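# Busus two-finger gripper

The Busus is a small parallel gripper for people who want to put a robot inside a desktop PC and would like the PC to survive. It comes in matte black, with linkage fingers, exposed silver screws and the general bearing of an expensive nutcracker. We sell it on its own or as part of the Duvura bench kit.

## What you get

- Gripper, assembled
- Two sets of fingertips (block and narrow)
- Wrist bracket with camera mount
- One cable, long enough
- Fixture plate, gray, 3D-printed (kit only)

| | Busus | Ban |
|---|---|---|
| Opening | 80 mm | 80 mm |
| Fingers | 2 | 2 |
| Lightest grip | 5 N | 15 N |
| Wrist camera mount | Yes | Sold separately |
| Sounds like | A stapler | A bigger stapler |

## Which one do I want?

The Ban is our older model. It's stronger, cheaper and perfectly happy moving boxes all day. Give it a circuit board and it will treat that as a box too. If your parts are thin, or sit upright in slots, or cost more than lunch, get the Busus.

Konrad Sobczak runs our test bench and has opinions about both. His notes on the Busus, lightly trimmed for language:

> Better than the Ban on anything edge-on. The outer linkages need room when it opens, so measure your case before you order, not after. Fingertips change over with one small screw each, which you will drop. The wrist view is good, though the gripper takes up the bottom of it and you learn to live with that.

He scores it over the Ban for board work and under it for "anything you'd be willing to kick." We have left the second category off the table.

## Wrist view or side view?

The camera mount keeps the fingertips in sight, and for slots and holders it's the view we use most. A fixed camera beside the bench tells you what the rest of the arm is up to – elbows included. If the budget only stretches to one, start with the wrist.

## On the bench

Fixture plate and an open Dell desktop, from the wrist and from the side.
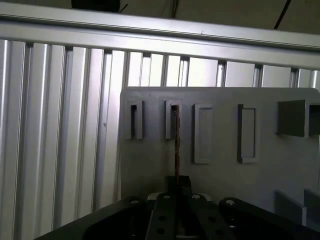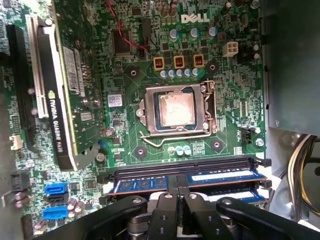
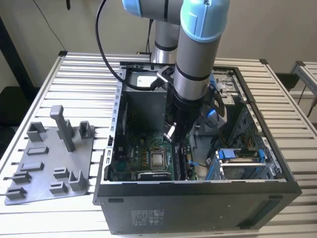
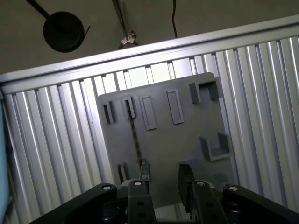
## Ordering

Rarkimier ships both grippers from stock. The Duvura kit takes 15 working days, mostly printing time for the plate. Tell us your wrist flange when you order. "The normal one" is a popular answer and we still have to write back.

Spare fingertips are sold in pairs. Screws come in bags of 80, at Konrad's request.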